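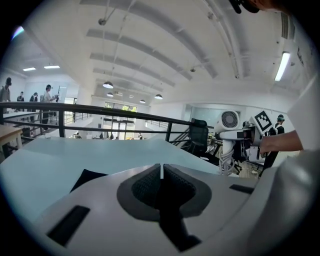 Beddoe Gallery light readings is my little collection of daytime light measurements from the upper floor at Beddoe, plus the notes I scribbled while taking them. I started it to settle an argument over whether the desks near the railing needed their own lamps (I said yes, and I'm still saying yes!). The black railing follows the edge of the gallery and then drops away beside the stairwell, so I used it as my baseline: every position in the files is given as a distance along the top rail, then a distance back from it. The tall windows at the far end of the atrium do most of the work on a bright day, and the trees outside take some of it back, depending on the hour.

What's in the folder

readings.csv – 182 rows, one per reading. The columns are position_along, position_back, height, time, lux, pendants_on and sky.

notes.txt – my comments, in the order I wrote them. Spelling not guaranteed.

floor_sketch.pdf – a hand-drawn plan with the positions marked. The stairwell is a bit too wide on it. I've redrawn it twice and it's still too wide, so please trust the numbers over the drawing.

old/ – 83 readings from my first try, taken with a meter I later stopped believing. I kept them so you can see how far off they were, but don't mix them in with the main file.

How I took the readings

Distances are in centimeters, measured with a regular tape. Height is either tabletop or standing. For tabletop readings the meter lay flat on the surface with the sensor facing up, and I stepped back before I wrote down the number. I got this wrong all through the first morning – my own shadow is all over those rows, and they have "shadow" in the sky column, which I know is the wrong column.

The farthest back I went from the railing was 200 cm. Past that you start picking up light bounced off the glass partition, and I wanted to keep that separate. There's a second set planned for the area behind the glass, with Varnedia lending me a better meter for it.

Each reading is the middle value of three taken one after another. When clouds were moving fast I waited, got bored, had a snack and tried again. The meter is a Lasta pocket model and it wobbles by up to 200 lux when the sun is straight on the windows, so be gentle with the highest values.

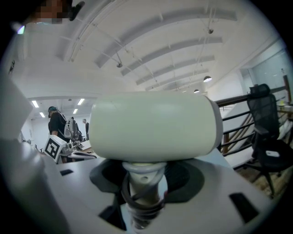
Ceiling beams over the gallery, with two of the dome pendants hanging low.

About the ceiling

I didn't plan on writing anything about the ceiling, but it matters more than I expected. It's white, and so are the beams, so daylight gets thrown back down a long way from the glass. The dome shades on the pendants have the opposite effect, sending their light down and leaving the ceiling pretty much alone. If you compare rows with pendants_on set to yes and no, you'll see a nice bump right under a lamp and hardly anything a few steps to the side.

The smaller ceiling fixtures aren't tracked. I only worked that out after I was halfway through, sorry! They were left however I found them.

Things to watch out for

Tables get moved up here. If a position falls in the middle of a walkway, there was a table there when I measured.

Times are local and come from my phone.

A blank in the sky column means I forgot to look.

The readings are all from December, so please don't use them to guess what July is like. The leaves and the sun angle will both be doing something else.

Using it

Go ahead and use the files for whatever you like. A mention of Brotitz would be nice, as they paid for the first meter (yes, the bad one). Sharon Mwakyusa checked the positions against the floor sketch and caught four I'd typed backward, and those are fixed in the current version.

Last update: 16th December. Added the late afternoon rows and renamed "rail" to "position_along" everywhere. If your script still looks for "rail", that's why it broke.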